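3.2 Sorting and storage of discarded equipment

Household electronics reached the Gimovano depot through four collection points. Between opening and June, 843 items were logged, of which 26 could not be assigned to any category and were left out of the analysis. Circuit boards were graded by the number of large chips they carried, as these largely set the price offered by buyers. Boards with several square chips pinned on all four sides were placed in the upper grade.

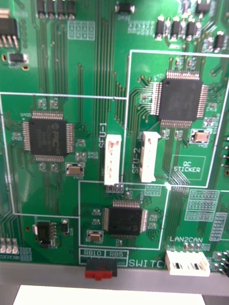 Remzi Özkan objected that grading by chips alone undervalues older power boards, whose copper content can outweigh the difference. We accept the point for mixed loads, but power boards made up a small share of the present sample and the grading was kept.

Cables were treated as a separate stream. They were weighed in lots of 500 g, and the insulation was not removed before sale. Prices were recorded in the buyer's currency and converted at the monthly rate (Ekinci's method, with no correction for transport).

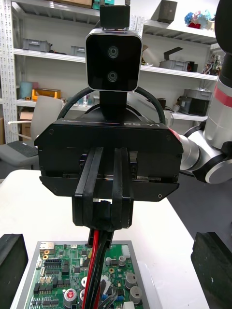

Figure 4. Cables held in a bundle.

Losses between weighing and sale are dealt with in Section 3.3.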